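로봇과 함께 일할 때 지키는 약속

찻길에 신호등과 횡단보도가 있는 것처럼, 로봇이 일하는 곳에도 규칙이 있습니다. 로봇은 힘이 세고, 사람이 옆에 온 것을 모를 때도 있습니다. 그래서 로봇을 만드는 사람과 쓰는 사람이 함께 지킬 약속을 글로 적어 두는데, 이것을 '안전 표준'이라고 합니다. 표준은 여러 나라의 전문가들이 모여서 의논해 정합니다.

1. 로봇의 자리를 정해요
로봇 팔은 어깨와 팔꿈치, 손목처럼 꺾이는 곳이 있습니다. 이런 곳을 관절이라고 부릅니다. 팔을 쭉 뻗었을 때 닿는 곳까지가 로봇의 자리입니다. 로봇이 움직이는 동안에는 그 안에 손이나 얼굴을 넣지 않습니다. 바닥에 노란 선을 긋거나 울타리를 세워서 자리를 표시하는 공장도 있습니다.

2. 멈춤 단추는 누구나 누를 수 있어요
비상 정지 단추는 대개 빨갛고 둥글며, 바탕은 노란색입니다. 이상한 소리가 나거나 누가 다칠 것 같으면 바로 누릅니다. 허락을 받지 않아도 됩니다. 다시 켜는 일은 담당 어른이 안전을 확인한 다음에 합니다.

3. 천천히, 약하게 움직여요
사람 가까이에서 일하는 로봇은 속도와 힘을 낮추어 둡니다. 스틸라 로봇 교실에서는 새로운 동작을 시험할 때 가장 빠른 속도의 20퍼센트로만 움직입니다. 교실을 맡은 리스 브라이트 선생님은 시험할 때 늘 멈춤 단추 옆에 섭니다.

4. 팔이 둘이면 순서도 정해요
로봇 팔 2대가 나란히 있으면 서로 부딪칠 수 있습니다. 두 팔이 같은 곳으로 가지 않도록 프로그램에 미리 길을 정해 줍니다. 손가락처럼 물건을 잡는 부분은 '그리퍼'라고 합니다. 천이나 안경집처럼 부드러운 물건은 너무 세게 쥐지 않도록 합니다. 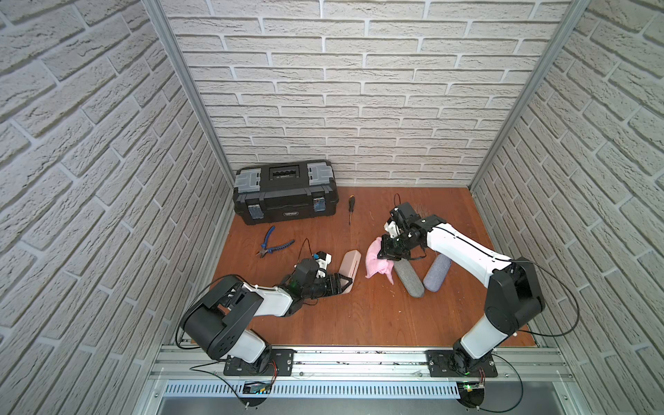 5. 연장을 만지기 전에 전원을 꺼요
나사를 조이거나 전선을 살펴볼 때는 먼저 로봇의 전원을 끕니다. 다른 사람이 모르고 켜지 않도록 스위치에 '점검 중' 표지도 답니다. 드라이버와 집게는 쓰고 나서 로봇이 움직일 길에 두지 않습니다. 긴 머리는 묶고, 늘어진 목걸이나 목도리는 벗어 둡니다.

낱말 풀이
관절: 팔이 꺾이거나 돌아가는 부분
그리퍼: 물건을 잡는 로봇의 손
표준: 여러 사람이 함께 따르기로 정한 기준

마지막 수정: 1월

관련 글
센서는 어떻게 사람을 알아챌까요?
공장 로봇과 청소 로봇의 다른 점
보안경은 언제 쓰나요?

문의: 스틸라 어린이 과학 편집실 | © 스틸라 | 맨 위로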